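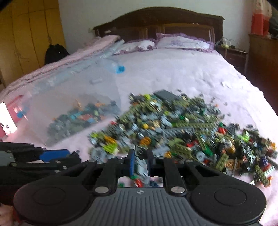
Small square piece, dark gray, with a round ring in the center.

Visit to the Nevico molding plant, Priseck

Nevico opens its plant to the public twice a year, and the June opening is the larger of the two. Tours leave from the side entrance on the canal road. The main gate stays in use for trucks, and the sign pointing visitors away from it is small, so several people walked the long way back along the fence. Parking is in the field past the bus stop.

The company makes plastic building bricks and the small parts that go with them: plates, tiles, hinges, round pieces, window frames. It sells very little under its own name. Most of the output goes to school suppliers and to a toy wholesaler called Bonderen, whose yellow cartons were stacked along one wall of the shipping area. I had used the bricks for years in an after-school group without knowing where they came from.

Our guide was Mei-kuen Chang, who runs the afternoon shift. She handed out safety glasses and ear plugs and asked everyone to stay inside the green lines on the floor. The tour took a little over an hour and followed the plastic from delivery to carton.

Raw material

The plastic arrives as pellets in bulk tankers and is blown through pipes into silos behind the building. You can hear it rattling in the pipes overhead when a delivery is coming in. The pellets are nearly colorless. Color is added at each machine from a hopper of concentrate, and only a little is needed. Chang passed a jar of red concentrate around the group, and those of us who took the lid off had red fingertips until the washroom stop.

Before molding, the pellets are dried. Damp pellets leave silver streaks on the surface of the part. There was a tray of streaked bricks by the dryers for visitors to look at, and I would have let most of them through.

The molding hall

The hall is long and warm, with 32 presses in two rows. The noise is steady and less harsh than I expected, though the ear plugs were welcome by the end. Each press closes the mold, injects the melted plastic, waits for it to cool, opens, and drops the parts onto a belt. A plain brick takes only seconds. Larger baseplates take a good deal longer and come out one at a time.

The molds interested me most. They are steel blocks, polished on the inside, and the big ones need a hoist to move. A mold that has been taken off a press goes to a cleaning bench and then to a rack at the back of the hall, where every one has a numbered tag. The highest number I saw was 1397. Chang said the numbering goes back to the first owner and that many of the early molds were for buttons and bottle caps. They have been scrapped, but their numbers were never given out again.

Someone asked how long a mold lasts. The answer depended on the part. Small plain pieces are easy on the steel, while anything with a clip or a thin wall wears faster at the corners. Worn corners leave a thin fin of plastic along the edge of the brick, called flash, and once flash shows up the mold goes to the toolroom.

We were not allowed into the toolroom, but there is a window. Two toolmakers were at work on an insert for a hinge, and the one nearest the glass held it up for the children.

Fit testing

The testing room was the part of the tour I would go back for. Bricks have to grip one another firmly enough to hold and still come apart in a child's hands, and the difference between too tight and too loose is smaller than you can see. Samples are brought over from every press during the shift. They are measured and then pushed together and pulled apart on a bench rig with a dial on it.

Pak-hei Huang has worked in this room since it was set up. He explained that he also does the test by hand before looking at the dial. He let visitors try a loose pair, a good pair and a tight pair without saying which was which. I got the tight one right and mixed up the other two.

Single-stud pieces get extra attention. With only one stud holding, a slight error in diameter is felt right away, and there is no second stud to make up for it. Huang said these pieces bring in more complaints than any other part, and that most of the complaints are about pieces that cannot be pried off again. His own tip is to slide a thin plate under the edge and twist. He doesn't recommend teeth. A jar on his shelf holds bricks sent back by customers, many with bite marks.

Packing

From the hall the parts go to storage bins by shape and color, then to packing. School sets are filled by weight. The set we watched holds 200 pieces, and the scale stops the belt if a bag is off by even one of the smaller parts. Bags that fail are emptied back into the bins and filled again.

Colors run in long batches, light to dark, so the machines need less cleaning between them. They were on grays the day of our visit. White comes first after a full cleaning and black comes last. If a school orders a mixed set and the orange is late, the whole order waits. Chang mentioned an order for Kao, the next town over, that had been held up in this way, and a teacher from Kao in our group said she was aware of it.

Practical notes

Tours are free, but you need to sign up at the front desk when you arrive. Each group is capped at 60 for the introduction and is then divided between guides. Go in the morning if you can. By early afternoon the line ran out the door, and the later groups skipped the toolroom window.

Closed shoes are required. The floor is swept all the time, but stray pellets get everywhere and they are slippery. I found some in my cuffs when I got home.

The shop is in the old canteen and sells seconds by the scoop. These are bricks with color faults, mostly, and the fit is fine. Cash only. I bought two scoops for the group and sorted them that evening, and there were far more wheels than I had noticed when filling the bag. The canteen itself has moved upstairs and serves soup, rolls and coffee until three. There is an elevator beside the stairs.

The bus back to the station leaves from the canal road, on the plant side.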